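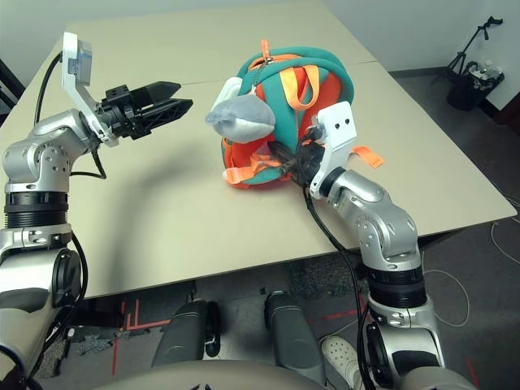
Issue 20

Skotstead Opens Its Doors: A Day at the Slot Workshop

Skotstead builds slot cabinets and writes the games that go in them. Until this year it did not let players into the building. On September 26, 2019 it held its first open day, and I went along with Kendra Penner, who writes the table games column for this newsletter.

The place is a long two-story building behind a tire warehouse. Parking is at the back. We signed in, got a paper badge and were put in the second group of the morning. Our guide was Josué Bragança, a math designer who has been with the company since it made only mechanical reels.

The tour started in the cabinet hall. Skotstead still assembles a three-reel stepper called the McKinnon, mostly for smaller casinos and truck stops that have asked for the same machine for years. The reels are real, driven by small motors, and the strips are printed on site. Each strip has 22 stops, and the printed symbols are not the whole story. The game picks a virtual stop first and then moves the reel to match it. Bragança had one cabinet open so we could watch the motors pull up. It is louder than I expected with the door off.

Next to it was the Zukberg, the new video cabinet. It has a curved screen and a wide button deck with a padded rest for the wrists. We were allowed to sit and play it on test credits. The game loaded was Zudano, a five-reel, three-row fruit game with 20 fixed lines. Bells, plums, melons and sevens, with a lantern as the wild. The lantern lands on reels two, three and four only. Three scatters give you ten free spins and the wilds stay in place until the round ends.

I played for half an hour and triggered the free spins 2 times. The better of the two paid 1,878 credits, most of it from a column of lanterns in the middle that arrived on the second spin. Kendra's best round was 1,119. She thought the base game was slow, and I agree with her. The line wins are small and there are long gaps between anything over five times the bet. The sound is good, though, and you can turn the reel spin music off without losing the win sounds. I wish more games let you do that.

After a coffee break we went upstairs to the math room, which is an ordinary office with six desks and a whiteboard. Bragança explained how a game is checked before it goes to an outside test lab. They run the model through a very large number of spins overnight and compare the results with the sheet. If the return is off by more than a small margin, it goes back to whoever wrote that feature. Zudano went back more than once over the sticky wilds. In the first version the free round paid so well that the base game had almost nothing left in it. Some of us said it still felt that way.

There was a question about whether a casino can change the payback on a machine while you are sitting at it. His answer was that the operator picks from a set of approved versions, and that on Skotstead machines the change can't be made with credits on the meter or a game in progress. He would not say which version the test cabinet was running.

Pankaj Sisodia, who handles sound, gave a short talk on win tunes. He played us the same tune at four lengths. The longest was written for the top award and he said he has heard it in a casino only once. His part ran over, and the artwork session was shortened to make up for it. That was a pity - Mélanie Fortin had brought the early sketches for the Zudano symbols, and we had only a few minutes with them. The melon began as a pear. Players in the trial group kept reading it as a light bulb.

Lunch was sandwiches and fruit in the canteen, included in the ticket. Vegetarian choices were gone by the time our group got there.

The afternoon was free play on eight older cabinets. No cash, no prizes. I spent most of it on the McKinnon and lost all my test credits twice.

A second open day is planned for November. Groups will be smaller and the artwork session will get its full time. Places go through Mélanie Sutherland at the front office. You must be 21 and you need to bring ID, and phones have to stay in your bag in the math room. The stairs are the only way up, so call ahead if that is a problem.

Kendra's notes on the blackjack side table are in the next issue.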